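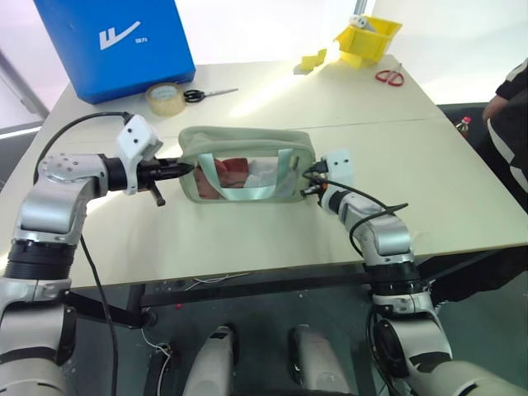
Reusable bags at the Clerkside shops
Project report by Nikau Sheehan and Ashton Pryor

Introduction
Our project looked at whether people bring their own bags when they buy food. We chose the Clerkside shops as there is a grocer, a baker and a chemist in one row.

Method
We stood outside the grocer in December, between 3.30 and 5 pm, and counted customers as they came out. We also gave a short form to 36 people who agreed to stop.

Results
We counted 331 customers. Of these, 75 carried a cloth bag. The rest used paper bags, old plastic ones or just their hands, and we did not split these up.

On the forms, the most common reason for not bringing a bag was leaving it at home or in the car. Two people said cloth bags get dirty and they never remember to wash them.

Problems
It rained on the second afternoon and fewer people wanted to stop. Some customers came out in groups – we counted each person, even if only one was carrying the shopping. Next time we would count groups separately and try the Pesinwood market as well.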